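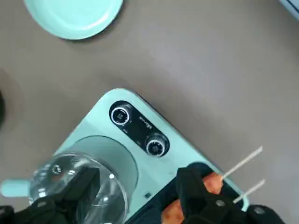 Reliability Engineer, Manipulation Safety
Hollstead Robotics, Sidgate site
Full time, on site
Reports to: Valter Garcia, Head of Test

Background to the position

Hollstead builds and tests two-finger arms for kitchen work. The arms handle cookware, plates, skewered food and small countertop appliances with knobs, glass parts and hot surfaces. In November, during an overnight run on cell 2, an arm closed on a glass vessel and did not stop at its force limit. The vessel broke. The appliance under it stayed powered until the morning shift switched it off at the wall. There were no injuries.

The internal review found three separate faults.

The force reading from the left finger had frozen. The controller kept receiving the last good value and treated it as current. The message carried a time stamp, but the grip routine did not check it.

The watchdog that should have caught the frozen reading had been turned off during a calibration job and was not turned back on. The setting was stored in a local file on the cell computer and did not appear in the run log.

The stop circuit cut power to the arm only. The outlet feeding the appliance was on a different circuit and had no link to the stop button or the fault output of the controller.

The first fault has been fixed in software and is in regression testing. The second has a temporary fix: the cell will not start with the watchdog off. The third is open. Unattended runs with powered appliances are suspended at Sidgate until it is closed. Attended runs continue with an operator at the stop button.

This position was created as a result of the review. It is a new post and has its own budget line.

What you will do

Own the open actions from the review through to closure, starting with the appliance power interlock.

Write and maintain the fault tree for each test cell. There are 8 cells. Cell 2 has a draft fault tree; the others have a hazard list only.

Design and run fault injection tests on the gripper: frozen sensor values, late messages, a loose fastener at the finger joint, a finger that reports closed when it is open, loss of camera picture during an approach.

Set grip force limits by object class. The current limits were set for metal and plastic items and were applied to glass without further testing.

Run the release test for every change to the grip controller. The present release test is 1000 grip cycles on a mixed object set with no unexplained stops. You may change this test if you can show that a different one finds more faults.

Investigate stops, drops and breakages. Write the report within two working days and present it at the weekly test meeting.

Approve or refuse the return to unattended running, cell by cell. Project managers cannot overrule a refusal. An appeal goes to the Head of Test and is recorded in writing.

What you will need

A degree in mechanical, electrical or controls engineering, or equivalent shop-floor experience.

At least two years of work on machinery where a fault could hurt someone or start a fire. Robotics experience is useful but not required. We will consider applicants from elevators, packaging lines, medical equipment or commercial ovens.

Ability to read a wiring diagram and find the place where it does not match the cabinet.

Working knowledge of Python or C++, enough to read a controller log parser and correct it.

Experience with safety relays and safety-rated inputs and outputs.

Clear written English. Most of the output of this job is reports, and technicians have to be able to act on them without calling you.

Useful but not required

Experience with force and torque sensing at low loads.

Experience with wrist-mounted cameras, particularly with clear or shiny objects. Glass rims are a known source of bad grasp estimates on our system, and a bad estimate near the rim puts the fingertip load where the glass is weakest.

Familiarity with the Vimico log viewer or the Brouwer safety controller. Training is given on both.

Working conditions

The job is based in the test hall at Sidgate, building 745. Expect more than half your time on the floor. You will work near moving arms, heated appliances and, on some days, broken glass. Safety glasses and closed shoes are required past the yellow line. Cut-resistant gloves are supplied for clearing a cell.

Core hours are 9 to 3. One week in four you will be on call for cell faults. Call-outs are paid and the following morning is taken off.

The cells run with real food on some test plans. Tell us if you have a food allergy so that the plan can be arranged around it.

How to apply

Send a resume and one page describing a fault you investigated. State what failed, what you first believed the cause to be, what the cause was, and what was changed afterward. Remove customer names and anything you are not free to share. Applications without this page will be returned.

Address applications to Valter Garcia, Test Department, Hollstead Robotics, Sidgate. The closing date is January 11, 2018.

Selected applicants will be asked to spend a half day on site. The visit includes a walk through the test hall, an interview with two members of the test group, and a practical exercise. For the exercise you will be given a log from a stopped run and the cell wiring diagram, and asked for a written finding. Travel costs are paid on receipt.

The redacted review report is available to applicants on request, after they sign the standard confidentiality form.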